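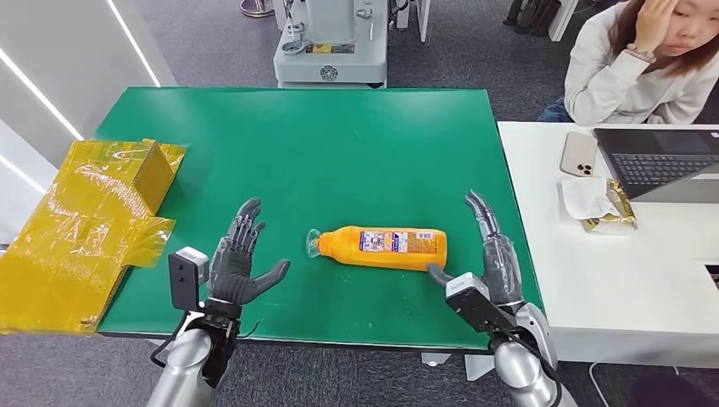
Right, hello everyone, is the mic on? Lovely.

(Wait for the stragglers. Slide 1 stays up.)

I'm Ingrid Lindgren and I pack things for a living — mostly bottles, at Farkow. I've got 20 minutes, so I'll talk fast and you can shout if I lose you.

Start with the label. Ask the room: who sticks theirs on before filling? Hands up. I did it that way for ages, and then Chan sent back a whole pallet with the corners lifting. We wipe the bottle first now, with a dry cloth, and we leave the label alone overnight before anything goes in a box.

(Pass round the peeled one from Chan. Get it back this time!)

Next, caps. I like a clear cap, I really do, you can see straight away if there's muck in the thread. Do them up by hand, then lay the bottle on its side on a table for 6 minutes and go and do something else. If it's going to dribble, I'd much sooner it did it there than in somebody's car boot.

Tell the Saresari story here, but keep it short — 3 boxes, one loose cap, soggy cardboard all the way to the bottom.

Then boxes and tape. I know, everyone has opinions about tape. Mine is that we all use far too much of it, me included, and the poor customer ends up going at it with a bread knife. One strip along the middle, one across each end, press it down properly.

(Skip the bit on void fill if we're running late. Futora are covering it after lunch anyway.)

Questions, then coffee. The sample boxes are by the door, please take them home.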